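The Price of a Decent Tablecloth

My grandmother owned one good tablecloth. It came out for Easter, for funerals and for the priest, in that order of enthusiasm, and the rest of the year it lived in a drawer with a bar of soap. She'd have been baffled by Ekari, the discount shop on my corner, where 17 dollars buys a better one than hers and the clerk throws in the napkins.
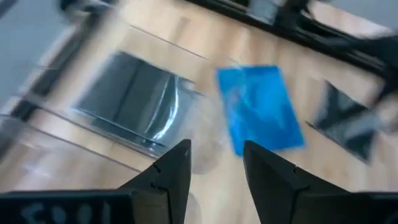
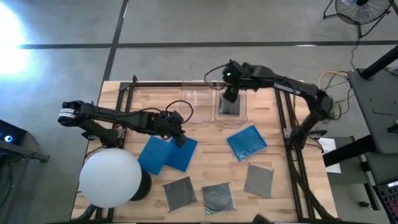

Cloth used to be wealth. People left it in wills, fought over it and pawned it on Monday. Then came power looms, cheap cotton and a great many merchants trying to undersell one another, and within a few generations a shop girl could own a change of sheets. Blue was once a color to save up for; now there are blue cloths like the ones on the table in the second picture, and you can buy a stack without consulting your banker. Felicja Bednarek, who reads these columns before I embarrass myself, objects that cheap cloth also gave us 32 souvenir T-shirts apiece. Fair enough – I have counted mine and would prefer not to discuss it.

Still, I'll take the full drawer. Grandmother's tablecloth is in there too, under the T-shirts, and it comes out on Sunday whether the priest is coming or not.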